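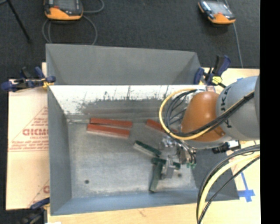
3.2 How people label their own sorting

I came to this question sideways, through my own garage. I'd been coding diary entries from the Gelbridge households (3,605 of them, of which 3,287 were usable once I'd tossed the blanks and doubles) and kept tripping over the word "misc". People love it! Of the 70 households, 16 had a drawer, tub or shelf that went by that name, and they talked about it far more fondly than the tidy ones.

My first guess was that "misc" meant "haven't got to it yet". Nazanin Vahidi read the same entries and disagreed with me pretty firmly, and I've come around to her view. Most people could tell us what was in there, and a few got quite cross when a partner moved things out to where they "belonged". It behaves like a proper category, just one with a private rule.

Figure 4. Open metal bin on a wooden tabletop, with reddish-orange bars on its floor.

Colour came up a lot as well, mostly in the December entries, and I'll get to that in 3.3. Jalali's term for this is "soft filing", which I've borrowed from here on.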